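Emness Round Bread Basket, 56 oz

The maker, Esidia, says this basket "keeps bread fresh for days." We doubt it. An open bowl lets air in, and crusts go stale at the usual speed.

Set of 2. Hand wash only. Ships in 3 days.
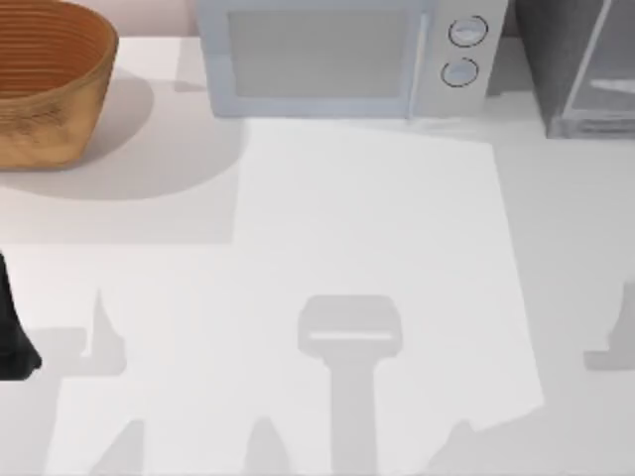

Size is the claim we do trust. Six dinner rolls fit, and the sides hold them in. If counter space is tight, a round basket can still go in the corner beside the microwave. Skip the $6 liner.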